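# Best way to store and sort loose wooden game pieces?

**willville_crafts**

Hi all, hoping someone has cracked this before I lose my mind! I run the games table at our community hall in Willville and over the years we've ended up with a great heap of coloured sticks and blocks from all sorts of sets, most of them missing their boxes. At the moment they live in one big carrier bag (I know, I know) and every time we want to play I spend 30 minutes on my knees sorting reds from greens. I've tried freezer bags but they split, and the plastic tubs from Trollard have lids that never go back on properly. I'd rather not spend a fortune. Does anyone use metal bins or trays for this sort of thing, and do you split by colour or by size?

**Binus**

Just get a box with compartments. Any DIY shop.

**tin_and_tidy**

I had the same muddle at our after-school club and I'm firmly in the metal bin camp now. Get ones with sloping sides if you can, because small hands can scoop right down to the bottom, and they wipe clean in seconds. Ours have had years of use and they've got scratches all over, but I can't say that bothers me. I'd go for two bins side by side, one to tip the mixed lot into and one to sort into, then bag up each set when you're done.

As for colour or size, I'd do colour first. Size is slow going when the lengths are close, and the children argue about it. We had nearly 600 pieces to get through and colour took one wet afternoon.
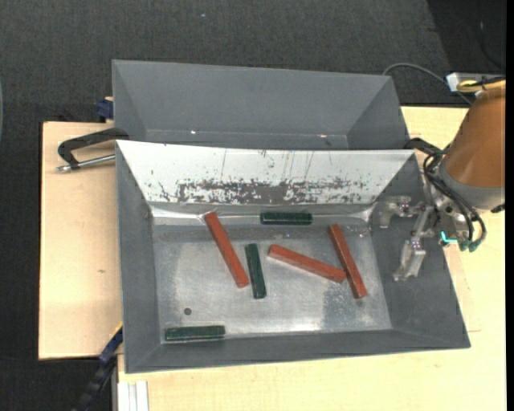 Do the bins need a liner to stop the pieces getting chipped?

A bit of felt cut to fit the bottom is plenty, and it keeps the noise down too. Don't glue it, just lay it in so you can lift it out and shake off the crumbs. I skipped it on ours and the pieces have been fine, though the racket at tidy-up time is something else!

Oh, and write the name of the set on a strip of masking tape on the outside of each bag. Pen straight on the plastic rubs off by half term.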